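**Betreff:** Re: [citon-daten] Wie viele Beispiele braucht ihr noch?
**Datum:** 27. Mai 2025

Hallo zusammen,

die Frage kam in der letzten Woche dreimal, also antworte ich einmal über die Liste und hoffe, dass der Faden danach ein paar Tage Ruhe gibt.

> Im Februar hieß es, mit 600 Episoden pro Aufgabe seien wir fertig. Jetzt steht im Wiki 1.806. Kommt da noch eine Null dran, oder kann ich meine Schichten irgendwann wieder mit meiner eigentlichen Arbeit füllen? Und zählen abgebrochene Versuche mit? Ich habe davon eine stattliche Sammlung.

Zur Null: nein. Die 600 galten für die Aufgabe im alten Zuschnitt, ein Board, eine Lage, ein Licht. Das Modell hat diese 600 Episoden brav gelernt und war danach Weltmeister an genau diesem Board in genau dieser Lage. Als wir in Dorgate das Gehäuse gedreht haben, griff es mit großer Überzeugung daneben. 1.806 ist die Summe über alle Lagen, die wir jetzt haben wollen. Davon liegen 819 auf dem Server, der Rest liegt in der Zukunft.

Zu den Abbrüchen: Ja, hochladen, aber bitte mit dem Feld `abbruch` und einem Grund, der mehr Wörter enthält als »ging nicht«. Von den 819 habe ich gestern die 37 mit leerem Grund durchgesehen. Bei den meisten wüsste ich selbst gern, was vorgefallen ist.

Gerade die Handgelenkkamera macht uns mehr Arbeit als gedacht. Sie sieht viel Greifer und dahinter, was der Greifer übrig lässt. Wer die Lampe rechts aufstellt, bekommt die Bauteile auf dieser Seite gratis weiß überstrichen.

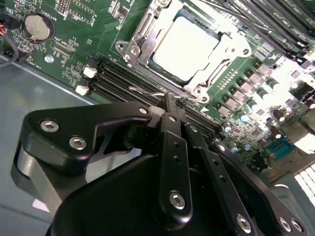 *Handgelenkkamera, Board schräg im Gehäuse, Greifer an den Speicherslots. Man beachte den Glanz auf dem Prozessor.*

Am Prozessordeckel kann das Modell in so einer Aufnahme so gut wie nichts lernen, außer dass es hell ist. Die beiden weißen Verriegelungen links an den Slots sind dagegen gut zu erkennen, und an denen hängt bei uns die halbe Lageschätzung. Also lieber die Lampe verrücken als die Belichtung von Hand nachziehen. Letzteres hat in Jirkuver jemand mit viel Fleiß betrieben, pro Episode anders, und das Modell kann die Belichtungsstufe inzwischen besser vorhersagen als die Greifposition.

Für die restlichen Episoden gilt deshalb:

- Gehäuse vor jeder Serie neu hinlegen. »Ungefähr wie vorher« ist keine neue Lage.
- Vor der ersten Aufnahme einmal ins Kamerabild schauen. Sind die Verriegelungen weg, zählt die Serie nicht.
- Annotieren, was im Bild ist. Wenn der Draht zwischen den Fingern hängt, dann steht da »Draht«. Bisher finde ich im Export auch »Kabel«, »Ding« und einmal »na endlich«.
- Langsam fahren. Das Modell übernimmt jedes Zittern und hält es für Technik.

Das Skript aus Tiongson zum Umbenennen der Ordner bitte vorerst nicht verwenden. Es sortiert alphabetisch, und Episode 10 liegt dann vor Episode 2. Wer es schon benutzt hat, schickt mir bitte die Ordnerliste und lässt sonst alles, wie es ist. Insbesondere nicht zurückbenennen.

Wer noch freie Schichten hat: Die flachen Lagen sind fast voll, es fehlen vor allem die steilen Diagonalen. Ich weiß, dass die am wenigsten Spaß machen. Der Plan dafür liegt im Wiki unter »Citon / Lagen«, eintragen kann sich jeder, austragen bitte nur mit Ersatz.

Grüße aus dem Labor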